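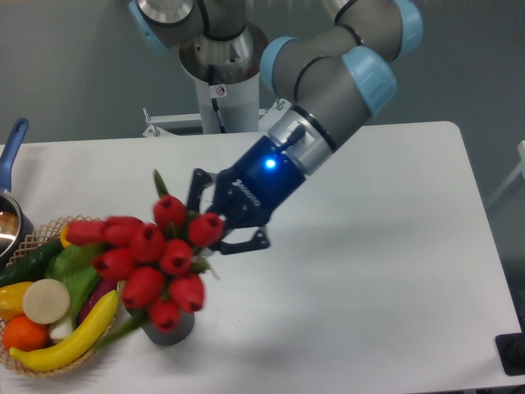

I have never liked artificial flowers. My gran had a bowl of silk roses on top of the telly that smelled of warm dust, and I assumed for most of my life that the whole trade existed to supply my gran and the waiting rooms of dentists. So I come to the subject with a grudge, and you should read the rest with that in mind.

What set me off was an article in the free magazine that comes through the door here in Clatinberg. It was called something like "Blooms Without the Bother", and it claimed that good artificial tulips can't be told from real ones at arm's length. At arm's length! I can tell at the far side of a car park. Or I thought I could, which is why I've now spent far too much of October on a bunch of red tulips, a small cylindrical vase and a wicker basket of pretend fruit and veg.

Let's start with the tulips, since they're the part I was rudest about beforehand. They're bright red, all the same red, and all shut. That's the first thing that gives them away. Buy a real bunch and by the second day there's always one that has flung itself open and another that's sulking. These have all reached exactly the same point in their lives and stopped there. I can see why a manufacturer would choose it, as a closed tulip is a simple shape and hides the middle, where all the difficult bits are. But it does mean the bunch looks as if it's waiting for an instruction.

The leaning, though, is better than I expected. Real tulips go where they like. They carry on growing in the vase, they bend to the window, they hang their heads over the side and drop things on your post. A stiff upright bunch of fakes is hopeless for this reason, and most of the ones I've handled in shops were stiff and upright. These fan out, and a couple of them lean so far left they're nearly lying down, pointing at the basket. I spent ages trying to decide whether it looks natural or whether it looks like somebody knocked it. I still go back and forth. My own real tulips generally look as if somebody knocked them too, so perhaps I should let it go.

The leaves I will not let go. Green is where the money gets saved. One pointed leaf sticks straight up past the topmost flower, and in all my years of supermarket bunches I've never had one do that for long. The thinner ones lower down are all right. They droop towards the table and fill the gap beside the vase, and from the sofa they pass. Magazine, 1. Me, still ahead.
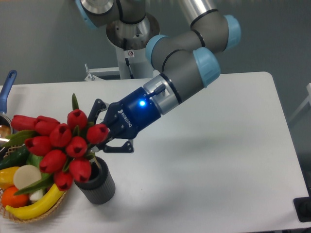

Then there's the vase. The advice everywhere is to put fakes in something opaque so that no one sees there isn't any water, and I grudgingly agree with it. What I don't agree with is the other piece of advice, which is to pour a bit of water into a glass one "for realism". I've seen this recommended in at least 3 places. It's a fib on top of a fib, and you'd have to change the water, and then what exactly have you saved yourself?

The size matters more than the article let on. A small vase with a dense bunch is very top-heavy to look at, all head and no foot. With real flowers you'd cut the stems down until the thing balanced, and you'd do it without thinking, with the kitchen scissors, over the sink. With fakes there's usually wire in the stem and you want pliers, and once you've cut them they're short for ever. I'd sooner find a heavier vase. People do put gravel in the bottom and I suppose I'd try that before the pliers.

Now the basket. I can just about follow the argument for flowers. Real ones cost money every week, they die, some people sneeze. But I have never understood fake fruit and vegetables. Fruit is decoration you can eat. When you get tired of looking at it you have it with yoghurt. A woven basket full of things you can't eat is, to my mind, a storage problem, and yet every show home on the new Dimitrov estate has one, generally sitting near a pan that's never been on a hob. I went round 2 of those houses last spring out of pure nosiness. You walk in, you see the basket, and for a second some part of your brain says "ooh, lunch". Then it doesn't trust anything else in the room.

A saucepan I have no quarrel with. There's one next to the basket, with a blue handle, and a blue handle is a cheerful thing to have about the place. If you insist on staging a table then put the useful objects on it. Nobody ever had to dust a saucepan they were using.

Which brings me to dust, and the bit of the article I objected to most. "Simply refresh with a cool hairdryer." I've tried this on my gran's roses, which I inherited (of course I did), and what it does is move the dust from the roses to the curtains. A soft paintbrush is better and takes 8 minutes if you're careful, and you have to be careful, because on old ones the heads come off. Closed tulips should be easier than roses, I'll give them that. There's a lot less to get into.

I also looked up what the fancy end of the market charges. There's a firm called Undus which will sell you a single "hand-finished" stem for what I spend on a whole week of actual vegetables, and Gukiveo, where the cheap ones come from, had a listing with over 1000 reviews, nearly all of them saying "so realistic!!" and nearly all illustrated with a photo in which they were not. I don't think these people are lying. I think that when you've paid for a thing and put it on your own table, you stop seeing it fairly quickly, and after that it's just a bit of red in the corner of your eye. A real bunch won't let you do that. It keeps changing and then it makes a mess.

So have I come round? A bit, on the colour. Against a white table that red really does the job, and on a flat grey afternoon I found myself looking over at it more than I'd planned to. On a mixed or patterned surface I suspect it would be too much of one shade. On white it has the place to itself.

On "can't be told at arm's length" - no. Across the room, with the lamp on, if you weren't thinking about tulips, then maybe. But it's October, and anybody who gardens will walk in, see tulips, and know straight away that something's up, whatever the petals are made of. The article didn't mention seasons at all. If you're going to fake it, fake something that could plausibly be out. Chrysanthemums, say, although then you'd have to look at chrysanthemums.

I've still got my gran's roses, by the way. They're on top of the wardrobe and I did them with the paintbrush last night. Two heads came off.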